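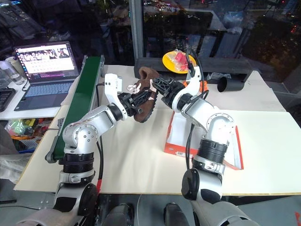

Brown boot, fuzzy collar, orange-red box. Jun 28, 2023

Winter boots are getting sorted this week. I know it's summer. I bought these in March from Forkinitz when they had 35 off, and they've sat in the hall at Cakmont Road ever since.

The collar is the bit I like. The lacing and trim are a pale pinkish beige. Marks will show, so I've ordered the Fisen spray, 200 ml. Has anyone used it on light laces?

Keeping the box too. It has the barcode label on the front and I'd need that if they go back. Forkinitz give you 60 days on unworn pairs so I've missed that, but a fault is a different matter.

The sole is treaded. Will stuff the toes with paper and put them on top of the wardrobe with the other 2 pairs.

Someone asked about size. I went up a half for thick socks.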